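Section 4: Seat cushions, care and daily use
Trisar modular sofa, gray seat / yellow back
Draft by Lanying Long, checked by Huiling Li 21 August 2019

Read this before you take any cover off. Seats and backs are cleaned differently. Gray fabric is the seat fabric, all seats, same cloth. Yellow is backs only.

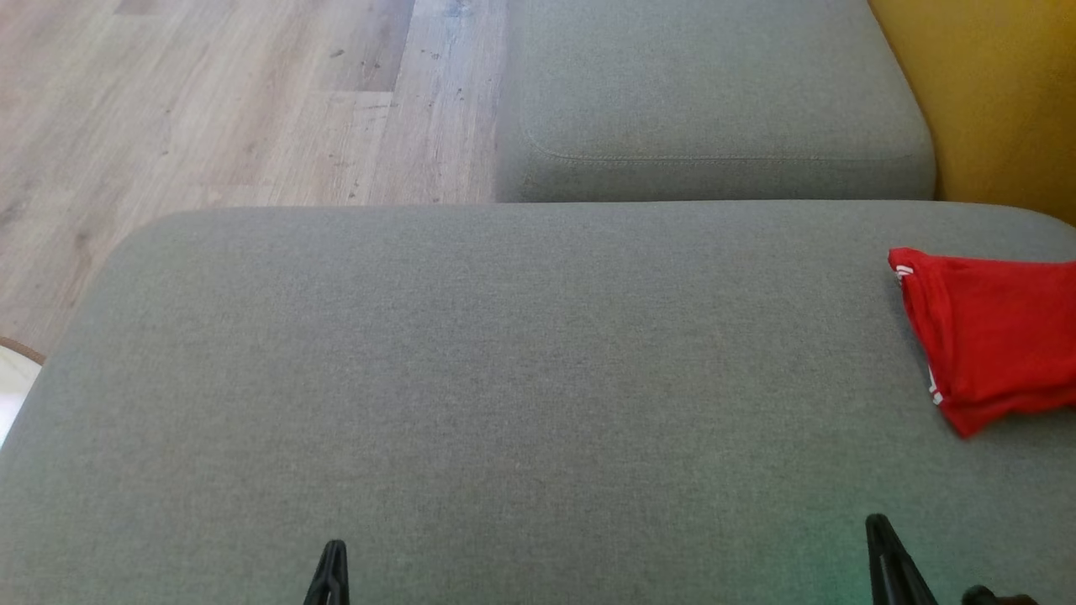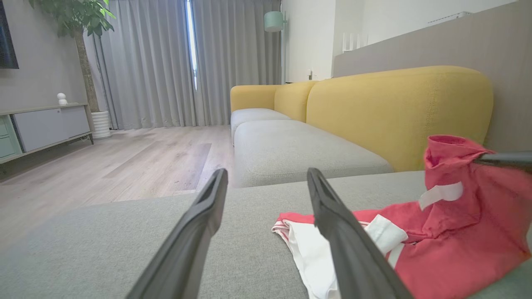
Gray seat fabric in both. Clothes on the seat in the second one, clear those first (step 1).

4.1 Before you start

1. Take everything off the seats. Laundry, blankets, toys. Red and other strong colors can rub off on the gray if left damp, so dont leave a pile sitting overnight.

2. Check pockets and zippers on anything you drag across the fabric. Lift, no dragging.

3. Sweep the floor in front. Grit gets picked up by the cushion edges.

CAUTION: No wet clothes or towels on the seats. Water marks show on the gray and take a full wash to get out.

4.2 Weekly

4. Vacuum the seat tops, soft brush, low suction.

5. Then the gaps between seats. Narrow nozzle. Coins, socks, crumbs all end up down there.

6. Run a hand along the seam on the front edge. Loose thread? Snip it, do not pull.

7. Plump the yellow backs by hand, both sides. Put them back with the zipper down.

NOTE: Swap seat cushions of the same size every 14 days. Evens out the wear.

4.3 Spills

8. Blot right away, white cloth. No rubbing.

9. Mix 2 teaspoons of mild soap in 200 ml of lukewarm water. Dab from the outside of the spot in.

10. Blot again with plain water. Leave to dry flat, away from heaters, and keep evrybody off it till it is.

CAUTION: No bleach. No steam on the yellow covers.

Replacement covers: ask Alina Enache at the Doltov store desk, part 56 for seats. Backs are ordered separately, see Section 6.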